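The Night Table at Zurkport
2023-01-09

The ice came in on the second night of January and took down the power lines on both sides of the river, and by suppertime the only building in Zurkport with lights on was the Tefera Street church. It had a generator in the shed, a stubborn old thing, and Hiwot Mamo was the only person who could get it started. She kicked it once, prayed over it, kicked it again, and it roared!

"Was it the prayer or the kick?" asked Dindo Calimlim, holding the flashlight.

"I'm not going to split the credit," she said.

He laughed so hard he nearly dropped the light. Dindo had been pastor there for all of four months. He'd come from a big church with a parking team and a coffee bar, and he had spent most of the fall writing a plan for the new year. It ran to 40 pages and had a name, Rorotell, which he'd made up in the shower and was very proud of. There was going to be a launch. He had picked out the songs.

Now there were wet boots all over the entryway and a baby crying in the choir room, and Hiwot was dragging folding tables out of the closet as if she'd been waiting her whole life for the roads to close.

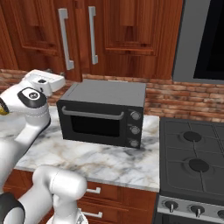
"What do we do when they've all eaten?" Dindo asked.

"We ask them to stay," Hiwot said. "It's warm, and they've got nowhere to be."

So they stayed. They pulled the cushions off the pews and laid them along the walls of the fellowship hall, and the Reroreck family, who hadn't set foot in the place in 30 years over something to do with a piano, took the corner by the radiator. Old Mr. Reroreck looked up at the ceiling for a long while and said they'd painted it. Then he asked if anyone wanted a hand with the soup.

Oh, that soup! Lentils and onions and the last of three different people's freezers, and a red spice Hiwot kept in her coat pocket and wouldn't name. Dindo had two bowls, then a third standing up. He went from table to table with the bread and discovered that he didn't know these people at all. He knew their names from the directory. He hadn't known that the quiet woman from the back pew drove a snowplow, or that the twins could sing harmony, real harmony, the kind that makes you put your spoon down.

They sang until the generator coughed, and then they sang in the dark while Hiwot went out to kick it.

Sometime after midnight Dindo found his sermon folded in his jacket. He had meant to read it aloud, a shortened version, maybe just the opening. It was on hospitality. He read the first line by flashlight – "As a community, we must become intentional about welcome" – and then he looked over at Mr. Reroreck, asleep with his mouth open and somebody else's toddler on his chest. He put the pages back.

"You could still preach it," Hiwot whispered. She was sitting on an upturned milk crate with her shoes off.

"I think I'd wake people up."

"That would be a first," she said, and he had to go stand in the hallway until he could stop laughing.

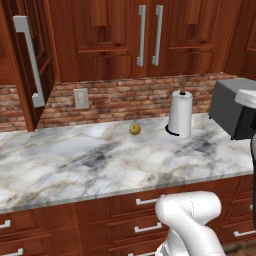 The roads opened the next afternoon. People folded their blankets and looked a little shy with each other, the way you do when you've heard a neighbor snore. Mr. Reroreck stopped at the piano on his way out. He lifted the lid and played a few bars of something, badly, with two fingers, and closed it again.

"Needs tuning," he said.

"It's needed tuning since you left," said Hiwot.

"Well, I've got my tools in the truck."

Dindo stood on the steps and waved at every single car. His hands were freezing and he was so happy he could hardly stand it. When he came back inside, Hiwot had the big pot upside down in the sink and was counting bowls under her breath.

"Forty," she said. "And we own thirty-eight. Somebody brought their own."

"What are we doing next week?" he asked her.

"What does your plan say?"

He thought of the plan, the songs, the launch. It was on his desk, or it had been. He had a feeling one of the twins had drawn horses on the back of it.

"Soup," said Dindo.

She tossed him a towel, and he started drying.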